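The Year I Stopped Hiding My Kitchen Table

I grew up in a house where the good table wore a tablecloth, and the tablecloth wore a plastic cover. I must have eaten thousands of meals there and I couldn't have told you what color it was underneath!

So when I moved into my apartment in Surnitz last April, I did what my family does and bought three tablecloths. Then the washer broke. I ate breakfast on the bare top for a week, crumbs and all, and I liked it – the morning light, the coffee cup sitting right there on the surface.
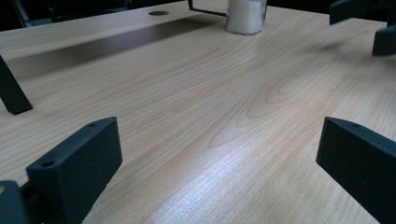 Pale wood grain with the light on it.

I've gotten a little obsessed since. The secondhand store, Manolakis, had a pine table for $182 and I went back to visit it twice (I didn't buy it, I have nowhere to put it). A new one at Droria was $400 and I felt nothing at all.

My cousins think I'm being careless. What about rings? What about the kids and their markers? Well, I've got a few rings now, and one blue line that won't come out. I wipe up with a damp cloth, dry it off, and get on with dinner.

The tablecloths are in the hall closet. My mother is visiting for Thanksgiving, and she has already asked me which one I'm using.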